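Why Does the Sky Go Dark at Night?

You might think that night comes because the sun has gone off to bed, but the sun is shining away the whole time! It is our Earth that turns, slowly and smoothly, like a very big and very patient spinning top.

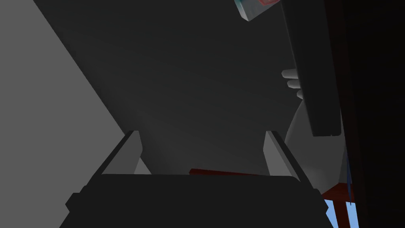

When your side of the Earth has turned away from the sun, you are standing in the Earth's own shadow – and that shadow is what we call night. Children on the other side may be eating breakfast while you brush your teeth for bed.

Bethel Gebru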